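Feb 20, 2019

Gwynne hand, reach policy, wrist view only

Picking up from the last entry. The question is still whether the policy trained on the Prernen recordings can find the target with the wrist view alone, with the head view switched off. Same checkpoint as before, 2000 demos, no fine-tuning on our setup.

Changed since last time:
- crop widened so the fingers stay in view during the approach
- exposure fixed, auto was hunting every time the arm swung over the bright side
- action chunk cut from 500 ms to 200 ms
- joint limits on the wrist put back to the Flallumen defaults. I had loosened them for the drawer test and forgot.

Ran the free approach first, target at the far end of the green surface, start pose low and rolled. The roll is deliberate. Most of the Prernen starts are close to level and I wanted to see how much the policy leans on that. Saved frames at the start of each rollout so we can compare the tilt against the encoder values later. 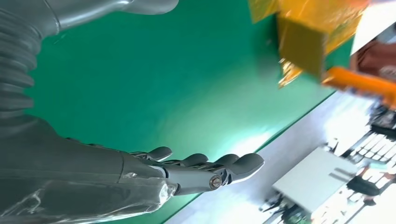
Wrist view, rolled start. Fingers pointing at the edge of the green, foil-wrapped box upper right.

Results so far. From level starts the hand goes to the box on a fairly direct path and slows down where it should. From rolled starts it corrects the roll first and then reaches, so the whole thing takes longer. Twice it stopped correcting partway and drifted toward the edge of the green. Both times the logged attention was sitting on the border between the green and the white, and hardly at all on the foil. I don't want to read too much into attention maps but it did match the direction of the drift.

The foil is a hard target in its own way. Its color goes from dark mustard to bright yellow depending on the angle, so the color augmentation we trained with may be too narrow. The Skanivitz group used matte targets only, so their numbers won't compare directly with ours. Need to say so in the write-up.

The shorter chunk helped. Less overshoot near the end of the reach, and the small back-and-forth at the thumb side is gone. Inference keeps up at 200 ms with almost no dropped steps. Have not tried going lower.

Things I'm not sure of:
Fixed exposure washes out the white side. If the policy uses that border as a cue, blowing it out could make the cue stronger. Should repeat with exposure one step down before blaming the training data.
The wider crop puts more of our own hand in the input. Could mask the hand and rerun, cheap enough.

Next: rolled starts again with lower exposure, then masked hand, one change at a time. Then swap the foil for plain cardboard and leave everything else alone. If the drift survives all of that, ask Prernen for the tilted-start recordings they mentioned. They were planning to release those in May but may share early.

Logs are in the gwynne_wrist folder, rolled and level runs kept separate. Calibration file is the new one, don't use the old offsets with it.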